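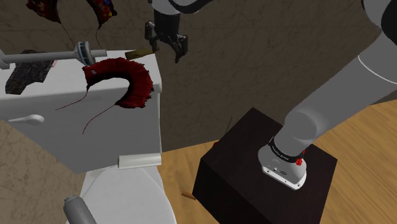

Chapter 7

Reed Organs and Pipe Organs

A pipe organ and a reed organ can look much alike from the player's bench. Both have a keyboard, both have stops to pull, and both need a supply of moving air. The sound is made in different ways, however, and most of what separates the two instruments in size, cost and upkeep follows from this.

By the end of this chapter you should be able to explain how each instrument makes its sound, say what a stop does, and read a simple stop list such as the one for the Saltley organ in section 7.4.

7.1 Two ways of using air

In a pipe organ, air under pressure is let into the foot of a pipe. Most pipes are flue pipes and work like a recorder: the air strikes an edge at the mouth, and the column of air inside the pipe starts to vibrate. The length of the column fixes the pitch. A long pipe gives a low note and a short pipe a high one. As each pipe gives only one note, an organ needs a separate pipe for every key in every rank. The organ at Dasbridge, a modest two-manual instrument, has 915 pipes and 23 stops, some of which share pipes.

In a reed organ there are no pipes at all. Air passes over a thin brass tongue fixed at one end over a slot. The tongue swings to and fro through the slot, and its length, thickness and weight fix the pitch. A brass reed for a very low note can be shorter than a hand — a pipe for the same note might be taller than the player. This is why a reed organ will fit in a sitting room.

The word "reed" can cause trouble here. Many pipe organs also have reed pipes, in which a tongue beats against a hollow tube called a shallot. These are called beating reeds. The tongues in a reed organ pass through their slots without touching the sides and are called free reeds.

7.2 Pressure and suction

Reed organs come in two main types. The harmonium pushes air out through the reeds, while the American organ draws it in. The player works the bellows with two pedals in both cases. Suction tends to give a softer, more even tone. Pressure gives the player more control over loudness, mainly through the expression stop, which sends the air straight from the feeders to the reeds. It takes practice to use well, and beginners often produce a jerky sound with it.

Krystyna Lis, who repaired both types in her workshop at Pamthorpe, kept a notebook of faults. Of the 307 reed organs she listed, most had leaking bellows cloth or dirt caught under a reed. Broken reeds were rare.

Key terms: flue pipe, free reed, beating reed, rank, stop, feeder, expression stop

Before you read on, listen to recording 12, the Bailly harmonium, and note where the player changes the wind pressure.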